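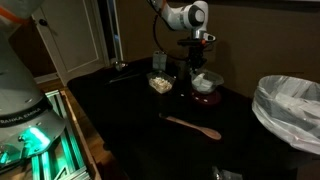 A glass bowl on a black-covered table, against a plain brown wall.

The case for a dark tablecloth

Most of us own more glass than we look at. There is the mixing bowl that came with the flat, the fruit bowl that was a present, the set of dessert dishes at the back of the cupboard. They get used and washed and put away, and because they are clear they more or less disappear in between.

Put one of them on a black cloth and it is a different object. The rim shows up as a line of light and the base looks thicker than you remember. Any scratch shows up too, so it is worth giving the bowl a proper clean before you start.

I began using dark cloths at home in November, after a weekend at a rented house in Lendatden where the only table covering in the drawer was a black one. We ate off it for 2 days. Plain white plates looked good on it, and so did a loaf of bread. By the time we left I had decided that the pale linen at home could have a rest.

Choosing the cloth

Matt is what you want. A cloth with any shine in it will pick up the ceiling light and you lose the flat, dark background that makes the whole thing work. Cotton is the easiest to live with. I bought mine from Prarix, a small mail order firm that sells it by the metre, and hemmed it myself over an evening. Felt looks even darker but it holds on to every crumb, and I would keep it for a side table.

Let the cloth hang well over the edges. A short one looks like a mat that has slipped. Mine drops 10 inches on each side, enough to hide a table that has seen better days. If the cloth has been folded, iron it on the table itself over a thick towel, as the creases from carrying it through from the ironing board are very hard to get out again.

Black does show dust, and there is no way round that. I keep a lint roller in the cutlery drawer. Wash the cloth inside out at a low temperature, on its own the first few times, and dry it away from the sun.

The wall behind

A dark table against a white wall can look rather stern. Brown is kinder. It sits close enough to the black that the two don't fight, and it is warm enough to stop the corner feeling like an office. The shade I settled on at home is called Wosach and costs 80 pounds for a large tin. White doors and skirting boards can stay as they are. They give the eye an edge to stop at, and a light wooden floor does much the same job lower down.

Leave the wall bare if you can. I took down a print and a clock and have not put either back.

What goes on top

Start with one bowl and live with it for a few days. Clear glass is the best first choice, with pressed glass a close second. I have had good ones from the monthly market at Rivas, where a decent bowl rarely costs more than a sandwich. One dealer there wanted 400 pounds for a large cut glass piece, and it was lovely, but it went back on the shelf.

Lemons look well in glass, as do eggs. Red apples go a bit gloomy against the black - green ones are better. For supper I move the bowl to one end and bring out the plates, and it goes back to the middle when the table has been wiped down.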